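Zornlow Introduces Low-Sheen Hardwax Oil for Wood Worktops

HAVENTON, January 19, 2020 – Zornlow, a maker of finishes for interior wood, has added a low-sheen hardwax oil to its Ruso line. Ruso Matte is meant for worktops, desks and tabletops made of solid or edge-glued wood. It will ship to dealers in February.

The product is a blend of plant oils and hard waxes in a low-odor solvent. It soaks into the wood and cures near the surface, leaving a thin film that can be repaired in spots. A worn area can be sanded and recoated without stripping the whole top.

Ruso Matte goes on in 2 thin coats. Bare wood should be sanded to an even finish, vacuumed and wiped down before the first coat. Excess oil must be removed with a lint-free cloth while it is still wet. End grain takes up more oil than face grain and may need a further pass. The first coat should dry overnight before the second is applied.

Zornlow tested the finish on maple, beech and birch panels at its Haventon plant. Panels were put through 1000 wipe cycles with a damp cloth and mild soap, then checked for change in sheen and for raised grain. A second set was run to 2000 cycles. Test sheets are available to dealers and shops on request.

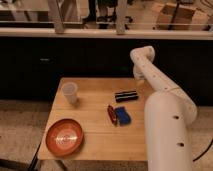 The finish adds a slight warm tone to pale woods. Shops that need to keep the raw color should run a sample on scrap from the same batch, as results vary with species and sanding grade. Ruso Matte is not recommended for floors or outdoor use.

Kaczmarczyk, the regional distributor for Zornlow finishes, will hold an opening stock of 1200 cans. Orders placed before the ship date will be filled in the order received. The existing Ruso satin and gloss grades stay in the line with no change in formula – current part numbers remain valid.

Rags used with oil finishes can self-heat and catch fire. They should be laid flat to dry outdoors or kept in a closed metal container filled with water.

Dealer price lists and safety data sheets can be requested from the Zornlow sales office in Haventon.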